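Hamska: frequently asked questions

Answers for people setting up the planner, the watcher and the replay tools. Last gone over on Sun 22 January.
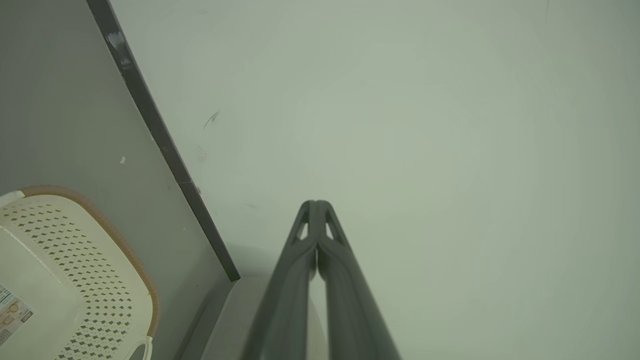
What does Hamska do?

Hamska sits between whatever decides what the arm ought to do and the controller that moves the joints. You hand it a goal, such as "put the gripper over this spot, pointing down", and it works out a path that respects the joint limits and the obstacles it has been told about, then feeds that path to the controller in small steps. While the arm is moving it carries on comparing the plan with what the joints report, and it will slow down or stop if the two drift apart. It doesn't choose the goals for you. Plenty of people write to us hoping it will, and we're always a little sorry to disappoint them, but there is good software for that already and Hamska gets on with most of it.

Which parts do I need to install?

Most people want all of them, but you can start small. The planner is the core and everything else leans on it. Valard is the perception side: it takes camera pictures and turns them into simple shapes the planner can steer around. Detmont is the replay tool, which lets you open a recorded run and scrub backwards and forwards through it with a cup of tea. If you already have your own perception code you can leave Valard out altogether and send shapes straight to the planner. The format is on the downloads page, with a short worked script by Nilmini Sultana that has saved a good many of us an afternoon.

My wrist camera sees the gripper all the time. Will Valard think the fingers are an obstacle?

It will if you don't give it a mask, and then the planner will very sensibly refuse to go anywhere. Run the masking step once with the fingers closed and once with them fully open, and Valard will join the two together and ignore that part of the view from then on. If your fingers have holes or cutouts in them, tick "fill gaps" as well. Without it the background showing through gets treated as real scenery, and you end up with little phantom shapes that follow the arm about. You will need to redo the mask if you change the fingers or so much as loosen the camera bracket. Yes, even a tiny bit. We have all tried to get away with it.

Why does the depth estimate go to pieces in front of a plain wall?

Valard matches small patches of texture between one picture and the next, and a smooth, evenly lit surface hasn't much texture to offer. You'll see the confidence figure drop and the estimated surface start to wobble. The kindest fix is to tell the planner about any big flat surfaces by hand, as fixed planes, so that it isn't relying on the camera for them at all. Lachlan Cartwright's guide to measuring planes with the arm itself takes you through it gently and needs no special kit. Some people put patterned tape up, and that's perfectly fine too, though do remember to take a fresh background afterwards.

What about baskets, crates and anything else with holes in the sides?

By default Valard treats a perforated side as solid, and for nearly everybody that's the right choice, as you don't want a fingertip going through one. The rim is a different matter. When you're reaching into a container the planner needs to know where the opening is, so mark the container as "open top" in the shape list and give it a rim margin. Start generously and bring the margin down once you've watched a few reaches at low speed.

The planner says "no path found" but I can see perfectly well that there is one. What now?

Oh, this is the one we get most! Try these in order:

Check the start pose. If the arm is already inside an obstacle's margin, every path fails at the first step.
Look at the attempt limit. It is set to 2000, and narrow gaps sometimes need more.
Switch off Valard's shapes and plan again. If a path appears, one of the shapes is wrong, and Detmont will show you which.
Read error 34 carefully if you get it. It means the goal itself can't be reached, and no amount of extra attempts will help.

Can I use it with a Hrnčiar controller?

You can, with firmware 3 or later. Digby Pryor looks after that driver and keeps the notes up to date. Older firmware will connect quite cheerfully and then drop steps under load, so please do the update first.

Where do I send a bug report?

Post it on the forum with the Detmont recording attached, and the settings file if you've altered it. Mei-kuen Lai and Kylie Waaka read everything that comes in. Recordings over 51 megabytes won't upload, so trim them to the part where things went wrong.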